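Clenis: conjunto de demostraciones con pinzas de mano
Ficha de datos y reglas de grabación

Responsable de la ficha: Anitha Namboodiri, equipo de datos de Bemedstead
Estado: revisión de agosto, sustituye a la anterior

Resumen

Clenis reúne 700 demostraciones de manipulación hechas por personas con dos pinzas de mano. Las tareas son de mesa: coger una botella, meterla en una caja, ordenar objetos pequeños. Esta ficha explica sobre todo las reglas que debe cumplir una grabación para entrar en el conjunto. El formato de los archivos se describe en el documento Pathirana, que se entrega junto con los datos.

Reglas antes de grabar

Los cubos con marcadores van fijos al cuerpo de la pinza y no se tocan durante la sesión. Si un marcador está rayado o tiene brillo, se cambia el cubo entero y se repite la calibración. Los cables del suelo se apartan de la zona donde pisa el operador. Las mangas no deben tapar ningún marcador cuando los brazos están extendidos.
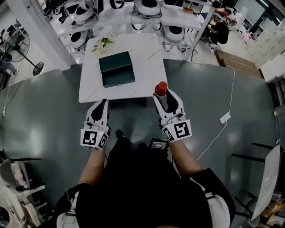

¿Se puede grabar un episodio con una sola pinza?
Solo si la tarea está registrada como tarea de una mano. En las demás, el operador sostiene las dos pinzas desde el principio hasta el final, aunque una de ellas no agarre nada, y las dos trayectorias se guardan.

Reglas durante el episodio

1. El operador empieza quieto, con los dedos de las pinzas abiertos, y espera la señal.
2. Los movimientos se hacen a velocidad constante. No se corrige un agarre con la mano libre ni con el cuerpo.
3. Si el objeto cae fuera de la mesa, el episodio se cierra y se marca como fallido. No se borra: los fallos también se entregan, con su etiqueta.
4. Un operador hace como máximo 12 episodios seguidos. Después descansa nueve minutos.
5. Las personas que pasan por la sala no cruzan entre el operador y la mesa.

Privacidad

Las cámaras recogen una parte grande de la sala, y por eso toda persona que pueda aparecer firma el consentimiento antes de entrar. Las caras se ocultan antes de que los archivos salgan del servidor interno.
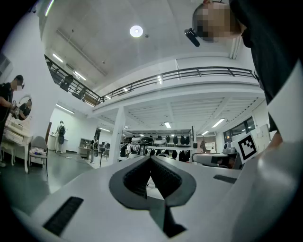
El proceso automático de ocultación, llamado Gilto, se revisa después a mano en los episodios donde hay superficies que reflejan. Quien desee retirar su imagen dispone de 14 días para pedirlo sin dar motivo; pasado este plazo la petición se estudia igualmente, pero puede tardar hasta la versión siguiente.

Limitaciones conocidas

La luz es artificial en casi todas las sesiones. Los operadores son pocos y la mayoría diestros. Las etiquetas de éxito las pone una sola persona, de modo que en los casos dudosos conviene mirar el vídeo.

Los errores se comunican en el registro de incidencias, indicando el número de episodio y la pinza (izquierda o derecha). Se revisan cada martes.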